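I'd been told Domenica Bachmann was the person to talk to about house rules for two-armed robots, and that she'd talk fast. Both were right. She wrote most of the practice sheet they use at Ruchti, a small automation outfit in Fakholm, and she has since helped two other shops write their own. We met there one morning in March, and she had coffee going before I'd even found a chair.

I asked her first what a rule sheet is for when the manufacturer already hands you a fat manual.

"The manual tells you what the arm can do," she said. "It doesn't know there are two of them bolted in facing each other, and it doesn't know who's on shift. I've read the whole thing, by the way, all 282 pages, and I like it! But a new person isn't going to read 282 pages before lunch."

Her sheet is a single page, both sides. It has 11 rules on it, down from far too many (her words), and she won't let anyone add a twelfth without taking one out. I thought that sounded a bit strict. She laughed and said people fight over it every spring, and that the fighting is when they really read it.

## Shared space first

The rule she cares about most is number one on the page. Any area both grippers can reach is shared space, and only one arm gets to move in it at a time unless the program has been signed off for two.

"Everybody wants to skip that," she told me. "You've got two arms, you want to see two arms moving. Fine, but earn it. Run the left alone, run the right alone, then run them together slow."

Slow has a number, too. On a first run at Ruchti the grippers are capped at 100 millimeters per second, and the cap stays until someone other than the programmer has watched the full routine. I asked whether that second person needs to be an engineer. No, she said, and she'd often prefer that they weren't – an outsider asks why the wrist swings out so wide, and the programmer has stopped noticing it.

She also has strong feelings about what you practice on. Ruchti's sheet says soft-colored blocks of one size, nothing sharp, nothing you'd be sad to lose, and a plain surface with nothing extra lying on it. Stacking is the standard exercise. I'd figured it was a beginner's task and said so, and she gave me a look.

"Stacking tells me everything. Did it let go cleanly? Did it back off straight, or did it drag a finger across the top? If you can put a blue one on a pink one with the other arm parked right next to it, I'll start to trust your program."
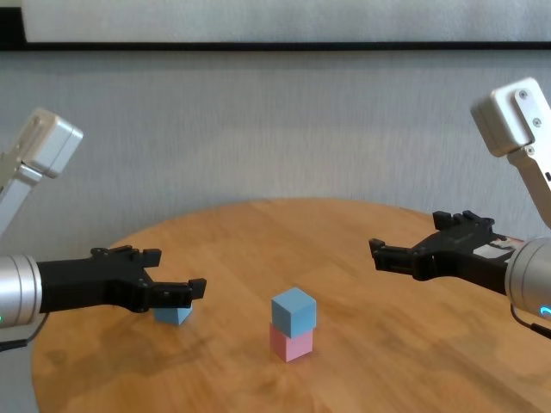 ## Who holds the stop

We got onto the emergency stop next, which I'd expected to be dull and wasn't. Her rule is that one named person holds it for the whole run. Their name goes on the log before anything moves, and if they want to sneeze, check a phone or answer a question, they pause the run first.

"When two people are both sort of watching, you've got no one watching," she said. "I learned that at Isiston."

Isiston was her job before this one, a packaging plant where she looked after the palletizing cells. An arm there clipped a guard rail while two operators stood a few feet away, each thinking the other had the button. No one was hurt and the rail got a dent. She kept the incident report and still reads it out to new hires, doing both voices.

I asked about hands near the grippers. There's a line of tape 300 millimeters outside the farthest point either arm can reach, and you don't cross it with power on. If a block falls over you leave it. You stop the arms, say "stopped" out loud, wait for the person with the button to say it back, and then you go in. She made me do it with her, me saying "stopped" and her saying "stopped," and I felt silly for about one second and then I kind of loved it.

## Writing it down

The log is a paper notebook. I teased her about that, and she told me she'd tried software, a tool called Kiltis that the office already paid for, and people filled it in at the end of the day from memory. The notebook lives next to the stop button with a pen on a string. Each run gets a line: who programmed it, who held the stop, the speed, anything odd.

"Anything odd is the good column," she said, flipping pages for me. "Look, 'left wrist hums.' 'Cable tight when arm is low.' That second one turned into rule seven."

Rule seven says you move each arm through its full reach by hand, power off, and watch the cable the whole way, and you do it again after any change to the gripper. It takes a few minutes and people grumble.

Before I left I asked which rule she'd drop if she had to make room. She thought about it for longer than I expected, went over to the sheet on the wall and read down it with her finger.

"Nine, maybe," she said. Nine is the one about labeling the grippers so you can tell which is which in the log. "But then I'd have to hear people say 'the other one' all day. No, leave nine. Ask me again in spring when they're all yelling."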